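Can a robot do the boring jobs in a small shop yet?

Posted by prenham_shopkeeper

I run a small gift and kitchen shop in Prenham and I keep seeing clips of robot arms folding towels and loading dishwashers. My dull jobs are putting small stuff back where it goes, wiping shelves, and dusting the big ceiling light, which I hate because I'm bad on ladders. Is there anything I could buy this year that would do even one of those? I've got 200 square feet of floor and not much money. I don't need it to be fast. I just don't want to babysit it.

trodthorpe_tinkerer

Short version - no, not for what you want to pay. I mess around with simulated arms in the evenings (you build the room on the computer and let the arm practice there, so nothing gets broken) and it's taught me a lot about which chores are hard. Going through your list:

Ceiling light. Forget it for now. Most arms are bolted to a bench and a ceiling is way out of reach. It's also a lousy place for a machine to get its bearings, all those tiles look alike and the panes over the light repeat too. Get a duster on a long pole.
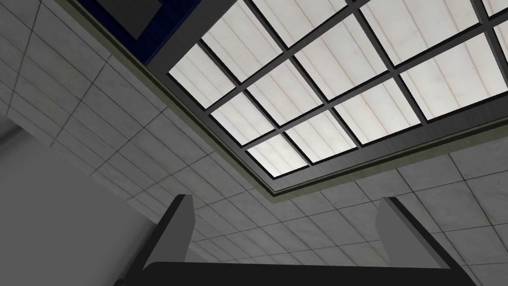
Putting things back. Much closer! I spent most of April on this one with eggs and boards, one dark and one light. Eggs are mean. They roll, they're smooth, and if the fingers come in a little crooked the egg just scoots off. My arm gets it right maybe 4 times out of 6 and then does something dumb on the next try.

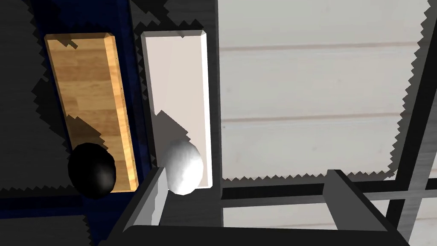

And that's with shapes it has practiced on over and over. Your shelves change every time a customer picks something up, so you'd be starting fresh a lot. I'd guess a mug on a flat shelf is doable, a pile of mixed gadgets no way.

Wiping shelves. If they're empty, sure, in theory. If you have to clear them first you're back to the problem before this one.

So I'd hold off. You would be babysitting it, and I say that as someone who likes babysitting them.

feltton2

We have a floor robot from Pacheco at our store. It does the floor and that's it. Gets stuck under the card rack. Still worth it to me, I turn it on at closing and go home.

mopbucket

just hire a high school kid for 2 hours a week, they can do the light too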